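Fórum Faiança & Porcelana › Identificação de peças › Terrina com marca Mutard, século XIX?

tina_da_loiça
13/10/2023
Boa tarde a todos. Comprei num leilão de província uma terrina oval em faiança fina, vidrado creme, decoração estampada a castanho sob o vidrado: uma cena de caça de um lado, umas ruínas muito melancólicas do outro. Pegas em forma de concha, tampa com pega em botão de rosa. No fundo, marca impressa MUTARD e um 18 pintado à mão. Paguei 265 euros, com comissão. O catálogo dizia "cerca de 1830", com a confiança de quem não vai estar presente quando se reclamar. Alguém conhece a fábrica?

velho_caco
Conheço a marca de três ou quatro pratos. O 18 não é data, antes que alguém se entusiasme. É número de pintor ou de forma, conforme o livro que se abrir e a disposição do autor nesse dia.

Emmett Bellamy
Desculpem o meu português. Tenho em casa uma molheira Mutard com as mesmas ruínas. A gravura foi copiada da Torkidell, que vendia chapas usadas a fábricas menores. Isso põe a peça depois de 1840, penso eu. A rosa na tampa também me parece mais tardia.

velho_caco
Emmett, essa história das chapas vendidas vem toda do Gautier, e o Gautier nunca viu um recibo na vida. Copiar gravuras alheias era o desporto da época.

Emmett Bellamy
O Gautier viu o inventário da falência. Está na nota 3 do segundo capítulo. Admito que ninguém lê a nota 3.

tina_da_loiça
Eu li agora. Diz "chapas diversas, gastas". Fico na mesma, mas com melhor companhia.

barro_e_borralho
Uma pergunta de restaurador: o vidrado está azulado nas juntas, onde se acumula junto ao pé? Se estiver, é pearlware tardio e a discussão do creme acaba aqui. E a tampa assenta bem? Já vi muita terrina casada em segundas núpcias com a tampa de outra.

tina_da_loiça
Azulado não, esverdeado, e só debaixo das pegas. A tampa dança um bocadinho – um milímetro, talvez dois. O castanho da tampa é ligeiramente mais quente que o do bojo. Comecei a reparar nisso depois de pagar, como manda a tradição.

velho_caco
Casamento, portanto. Sem drama, há uniões piores nas vitrinas dos museus.

Emmett Bellamy
Não concordo. Duas cozeduras diferentes dão dois castanhos diferentes. E um milímetro de folga não é nada numa peça oval, elas torcem sempre no forno.
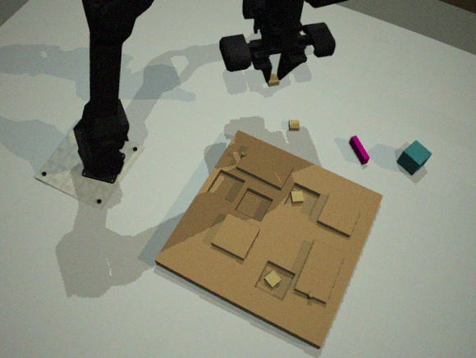

RE: Valor e seguro

barro_e_borralho
Mudando de assunto: na Zutska saiu em dezembro uma terrina parecida, com travessa, por 3.000. Com travessa, repito, e sem cabelos no bojo.

tina_da_loiça
A minha tem um cabelo. Curto, junto à pega esquerda, não passa para dentro. Devo mandar consolidar?

barro_e_borralho
Se não passa para dentro, deixe estar. Não a lave com água quente e não pegue nela pelas pegas, que foram feitas para enfeitar.

velho_caco
Para o seguro, declare o que pagou. E escreva "segundo quartel do século XIX", que serve a mim e serve ao Emmett.

Emmett Bellamy
A mim serve mal. Terceiro quartel.

tina_da_loiça
Vou escrever "século XIX" e pôr-lhe um guardanapo entre a tampa e o bojo. Amanhã meço o diâmetro do pé e volto cá com os números.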